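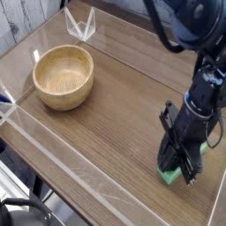
Pulari: balance de taquilla del primer fin de semana

Buscar películas, salas, distribuidoras
Buscar

1/ La distribuidora Andero comunica los resultados provisionales de «Pulari», dirigida por Rongrong Xiong. El largometraje reunió a 483 espectadores en su jornada de apertura, repartidos en seis salas.

2/ La ocupación media de las sesiones de tarde fue inferior a la prevista. Las funciones nocturnas registraron mejores datos, en particular las presentadas por el equipo de la película.

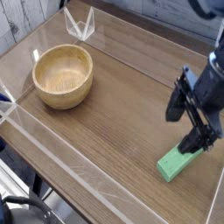 Cuenco de madera clara sobre la mesa.

3/ El domingo se mantuvo la tendencia al alza. La sala Sial solicitó una sesión adicional a las 22:00, que fue autorizada por esta distribuidora. Las entradas adquiridas para la proyección aplazada conservan su validez.

4/ «Pulari» continuará en cartel cuatro semanas. Los exhibidores interesados en incorporarse al circuito en abril deberán dirigir su solicitud al departamento de programación.

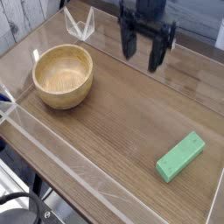 5/ Respecto a «Pretura», próximo estreno de Andero, se confirma que Jinfeng Jiang encabeza el reparto. La película, centrada en un juzgado rural, se proyectará con carácter previo en una sala de 700 localidades. El título carece todavía de preventa y su marcador de taquilla está, por tanto, tan vacío como el cuenco de madera. La apertura de la venta se anunciará por este mismo canal.

6/ Las cifras definitivas de «Pulari» se publicarán una vez recibidas las liquidaciones de todas las salas. Los medios acreditados pueden solicitar el desglose por sesiones a la oficina de prensa.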